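Thread time! Yaqin Li and I have been comparing two finger sets for our hand-held gripper, the Chu pads and the Dramstead ones, and I promised I'd write it up (sorry, it runs long).

1/ First job was the lunch box with the lime-green lid, coming in from above with the fingers wide open.

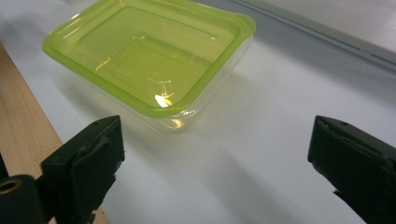
How far do the Chu pads open?
Far enough for most kitchen boxes, though I'd want more for a mixing bowl.

2/ Clear plastic is a real test of any camera, because the walls pick up the colour of the lid. I've got my favourite exposure setting written on the bench in pencil now. 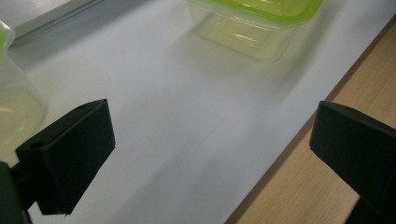
3/ Then speed. We did 17 slow passes and 11 quick ones, and on the quick ones the background smears while the fingers stay lovely and crisp.

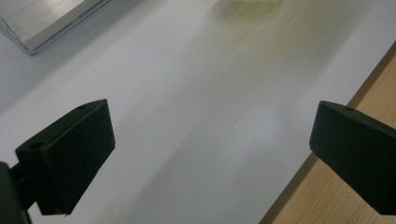
Would a faster shutter fix the blur?
Mostly, but you'll need a brighter lamp over the table to go with it.

4/ The Dramstead set gets its turn once Abenezer Zeleke has reprinted the left finger. More then, and thanks for reading this far, you patient lot!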